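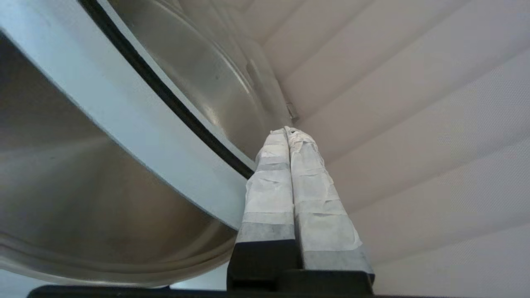

Cahier Delonden, banc cuisine
23 février 2026
Lecture : 3 min

Grosse journée sur l'estimation de contact, et une bonne ! Le filtre d'Euan tourne enfin en ligne dans la boucle de contrôle, sans passer par le rejeu. Je note tout tant que c'est frais, le reste ira dans le dépôt.

Point de départ : quand les doigts arrivent contre le métal d'une casserole, la profondeur côté poignet devient inutilisable. L'inox brossé renvoie des nappes de lumière, le bord blanc sature, et le nuage de points se creuse exactement là où on voudrait fermer la pince. Jusqu'ici Cindden (notre planificateur) prenait ces trous pour de l'espace libre et poussait tout droit. Maintenant on lui passe un masque de confiance, et tout voxel sous le seuil est traité comme inconnu. Trois lignes de changement dans la config, deux jours pour comprendre lesquelles...

Réglages retenus pour ce soir :
- boucle d'impédance à 80 % du gain nominal à l'approche, puis 40 % dès que le contact est déclaré
- fenêtre du filtre : 5 échantillons (à 2, ça déclenche sur le bruit des câbles)
- masque de confiance recalculé à chaque image, plus de cache

Le cache, parlons-en. Gerasimos a trouvé que le masque restait figé quand le poignet bougeait vite : on appliquait celui de l'image précédente à la nouvelle. Ça explique presque toutes les collisions fantômes de la semaine dernière. Très beau travail de lecture de logs, il a tout retracé dans Clerkier en alignant les horodatages à la main.

Autre chose qui m'a fait plaisir : la segmentation tient bien sur la plaque vitrocéramique. Je m'attendais à voir les reflets du verre noir partir en fausses instances, et le masque s'arrête net à la limite du plan de travail beige. Les images floues restent pénibles. Une casserole blanche un peu bougée garde son contour extérieur, mais l'anse se dissout dans le fond et la pose tourne autour de l'axe vertical. Normal pour un objet presque symétrique, il faut donc rejeter la pose en lacet quand l'anse a un score faible et attendre l'image suivante. 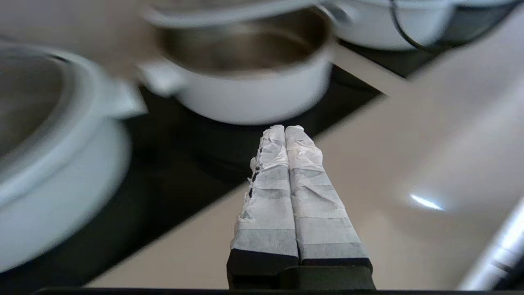

Deux bras, une seule scène

L'après-midi, passage en bimanuel. Les deux poignets publient chacun leur nuage et la tête publie le sien ; la fusion se fait dans le repère du plan de travail. Le problème des couvercles en verre est revenu tout de suite : vu de la tête, on lit l'intérieur en inox à travers le verre, et la reconstruction place la surface trop bas. Le poignet, lui, voit le bord. J'ai donc inversé la priorité pour tout ce qui dépasse la hauteur du rebord, la tête ne sert plus qu'à l'association des instances. Et là, superbe, les étiquettes restent stables d'un bras à l'autre même quand une pince masque la moitié d'un récipient.

Les câbles des pinces sont encore dans le modèle de collision sous forme de capsules rigides. C'est faux, ils pendent en boucle devant le plan et changent de forme à chaque mouvement. Euan propose de les sortir du modèle et de les filtrer dans l'image avec un masque dédié, avec un volume gonflé autour de la pince pour la sécurité. Je suis pour. Gerasimos préfère garder les capsules tant qu'on n'a pas de mesure, et il n'a pas tort non plus.
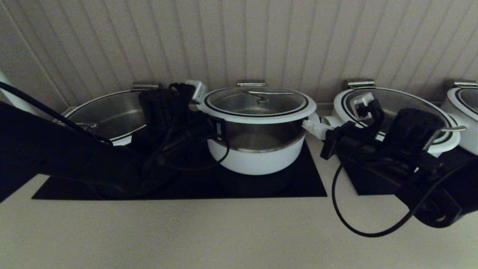

À reprendre

- Écrire le test de non-régression sur le cache du masque (Gerasimos)
- Filtre des câbles : branche séparée, désactivée par défaut (Euan)
- Refaire l'étalonnage main-œil du bras droit, résidu plus grand que celui du gauche
- Demander à l'équipe Triantafyllou s'ils ont gardé leur jeu de données verre et métal
- Renommer contact_ok, on ne sait jamais si c'est l'état ou l'autorisation !

Si la fusion tient jusqu'en avril, on peut viser la saisie de poignée de couvercle sans repère visuel. J'ai très envie d'essayer avant.

Entrées récentes
Cindden : coûts d'approche et voxels inconnus
Clerkier, aligner trois flux sans horloge commune
Repère du plan de travail, notes d'étalonnage
Pourquoi le lacet saute sur les objets ronds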